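The Pillow Menu Comes to Kostley

Kamlesh Grewal
Oct 31, 2019

The Mathur has 43 rooms, a lobby fern older than the elevator, and, as of this fall, a pillow menu. It comes in a leather folder. The wine list at the same hotel comes on a card stuck to the back of the breakfast hours, which tells you where the money went.

I ordered the buckwheat. I have never in my life wanted to sleep on buckwheat, but I was on expenses and it had a little leaf next to it. A young man brought it up on a tray, wished me a restful night, and waited. I gave him 2 dollars. The pillow sounded like somebody walking up a gravel drive every time I turned my head, and around three in the morning I went back to the one that was already on the bed.

Kostley is not a town you'd pick for this kind of thing. People come for the lake, or for a cousin's wedding, or because the road to Jindstead is closed again. But the hotels have been at it for a while now. The Lellau, across the square, started with a choice of soft or firm. The Mathur answered with six kinds. The Lellau then brought in a "sleep host," who as far as I could tell was the night clerk in a nicer vest.

My mother ran a guesthouse outside Jindstead for most of my childhood and had one kind of pillow, bought in bulk, 500 to the order, shared out with two other landladies who argued over the freight. If a guest complained it was too flat she gave them a second one. If it was too high she took one away. She would have had words to say about the leaf.

The manager at the Mathur told me the menu cost 3000 dollars to set up, folder included, and that most guests read it with real interest and then order nothing. He has kept it anyway. The Lellau is said to be looking into blankets for November.
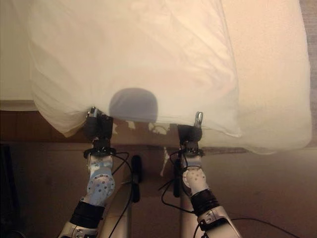
Do you have to pay extra to order from the pillow menu?
The pillows are free at both hotels, though whoever carries yours upstairs may linger a moment at the door.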